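Dorncombe Town Supporters Forum > First Team > Are we actually any good or just hard to beat?

Northbank_Nige
22 December 2020, 19:42

Nine unbeaten now and I still can't work out what I think of us. We had one shot on target at Clutton and came home with three points. I sat there on the stream with my dinner going cold thinking we were going to lose it every time they crossed the halfway line, and then Steiner scuffs one in off his shin and that's that.

Not complaining! Just wondering if I'm the only one who finds it hard to watch.

pieandbovril
Hard to watch?? Were you not here last February when we shipped 12 in three games? I'd take a shinned winner every week until I die. Best back four we've had since I was at school, and Taheri in front of them is a different player this year.

Northbank_Nige
Agree on Taheri. He reads everything. My worry is what happens when he picks up a booking too many, as he's on the edge of a ban and there isn't another one of him in the squad.

wing_and_a_prayer
I think people are being kind about the back four to be honest. Clutton hit the bar twice and their number ten should have buried that header. We've ridden our luck. Go back and watch the first half of the Raner Rovers match and tell me that was good defending, it was eleven men stood in the box hoping.

The bit that does impress me is the mood. I've followed this club a long time and I can't remember a dressing room that looked so happy in each other's company. Siamak Taheri said in the programme notes that they all stayed on a call until midnight after the cup defeat, going over it, no manager there or anything. You didn't get that with the last lot, half of them were in their cars before the fans had left.
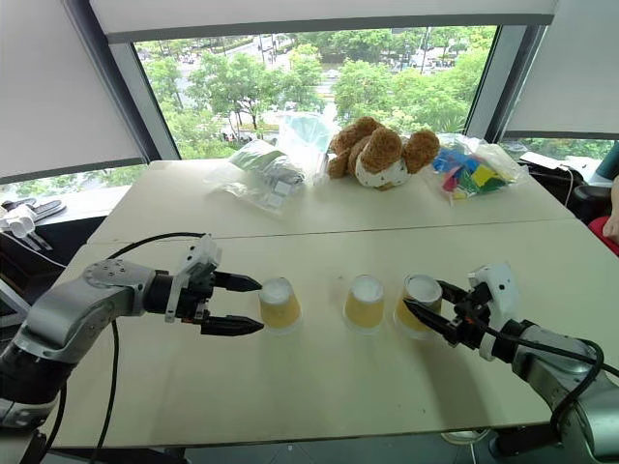

So I'm torn, because I do think spirit is worth points, I just don't think it's worth as many as we've got. Sooner or later we'll need someone to put the ball in the net from open play, and Steiner has done that twice all season.

pieandbovril
"Hoping" is harsh. They're told to drop in and block the middle, it's a plan. Fereshteh Fallahi did a long piece on it on her blog after the Raner game with all the little arrows and it made perfect sense to me, even if I had to read it twice. We let teams cross because both our centre halves are massive.

wing_and_a_prayer
I read it. Good piece, but she also said we give up too many free kicks in wide areas, which you've left out!

pieandbovril
Fair cop.

OldGroundGhost
Can I just say how odd it is arguing about all this having not been through a turnstile since the spring. I was there for the last one before it all stopped, 2,849 of us in the rain, nil-nil, dreadful game, and I'd give anything to be back moaning in the wet. The stream's fine but the commentary lags behind the picture on my telly so I hear every goal after I've seen it.

On the actual question - I think we're good. Not pretty. Promotion sides at this level hardly ever are, and the ones that were pretty usually finished fourth.

Northbank_Nige
Mine's the other way round, I get the sound first. Heard "Steiner!" and had time to put my fork down.

You've cheered me up a bit though. I suppose what I'd like is a second striker in the January window and then I'll shut up.

wing_and_a_prayer
You won't shut up.

tess_from_the_terrace
New striker with what money? There's been no gate for months. I'd sooner they kept Taheri on a longer deal, his is up in the summer and there'll be bigger clubs sniffing. Give young Harris a run up front instead, he scored for fun in the youth side and he's local.

pieandbovril
Harris is seventeen and weighs about as much as my dog. Let him grow.

tess_from_the_terrace
So was Steiner when he started, and people on here said exactly the same about him. Twenty minutes off the bench wouldn't hurt the lad.

OldGroundGhost
With Tess on this one. Sign Taheri up first, then worry about the rest. Has anyone managed to renew their streaming pass for the Boxing Day game yet? Mine keeps sending me back to the login page.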